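Workshop notebook, Staswood kitchen bench
January, afternoon session
Entered by: bench staff, Osei room

Purpose of the entry. The reheating trials on plain cooked grain are continued here from the previous pages. The question remains the one set down at the start of the month: whether a small portion, heated on a flat plate, can be brought to an even serving temperature without drying at the outside. Bowls were dealt with in the earlier entries and are not repeated.

Portions. Each portion is 80 grams, weighed cold on the bench scale and turned out onto the plate with a spoon. Four portions were prepared for this session from a single batch, cooked the evening before and held covered in the refrigerator. The batch was cooked slightly firmer than the last. Colleagues comparing the two sets of results should bear this in mind, as the firmer grain holds its shape on the plate and does not spread when the plate is moved.

Plates. The plates are from the Birum set. They are flat enough for the purpose, although two of the older ones rock slightly and have been put back on the upper shelf. It is requested that they not be used for trials until they have been checked on the glass sheet.

Shape of the portion. Two arrangements were compared. In the first, the grain was left as a mound. In the second, it was pressed out with the back of the spoon to an even layer with a shallow hollow at the center. The mound is what most people will do at home and is therefore treated as the reference.

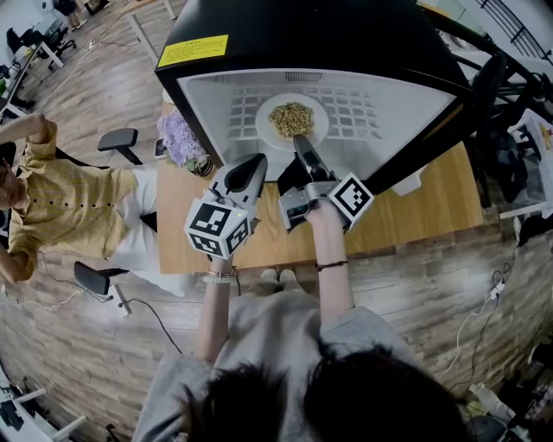
The placing of the plate has given more variation than the heating time, and the procedure is now set out more strictly than before. The plate is to be carried level, lowered onto the floor of the oven and left there without being pushed back and forth. With the round white plate the mound can be kept near the center, and the position is easy to judge from above while the front is open. The portion should be looked at again once the hands are clear. If it has shifted toward the rim, the plate is to be taken out and the portion reset with a spoon on the bench. It should not be corrected inside the oven, where grain dropped on the floor will scorch and affect the smell of every portion that follows.

Heating. Each portion was given the same setting, with a rest of 3 minutes before the probe was used. The first mound was warm at the outside and distinctly cool in the middle. The second mound, covered with a damp paper towel, was better but still uneven. The two pressed portions were close to each other and required no second heating. A few grains at the rim of the uncovered one had hardened. The covered one was acceptable throughout and would be served without comment.

A teaspoon of water added before heating was tried on the last covered portion only. The result is therefore not separable from the effect of the towel, and the two should be run apart next time. This was an error in planning and is recorded as such.

Bench arrangement. The oven stays on the wood table for the present. The table is the right height for the work, and moving the oven to the counter would put it under the shelf, where steam has already lifted the edging. The flowers may remain beside it provided that they are not placed where the plate must pass. Phones and other small items should be kept off the side of the casing during a run. The yellow warning sticker on the top is to be left in place when the casing is wiped down. The interior is to be wiped with a cloth wrung out in warm water, with no spray of any kind on the perforated panel.

Supplies. The Clatia paper towels are nearly finished. There are 16 sheets left on the roll, which will cover the next session if one sheet is used per portion. The replacement brand should be of similar weight, or the covered results will not compare with those above. The fine-tipped probe has been returned to its drawer and reads correctly in ice water.

Still open. The older entries give the rest period as "until steam settles," and no fixed time can be recovered from them. Those results should be marked in the margin and left out of the table. It also remains to be decided whether the portion should be stirred halfway through heating. Stirring would probably solve the cold center of the mound, but it adds a step, and the step was not part of the original request.

Next session: covered mound and covered pressed portion, each with and without the teaspoon of water. Same batch recipe, same plates. Start before noon so that the probe readings can be copied up the same day.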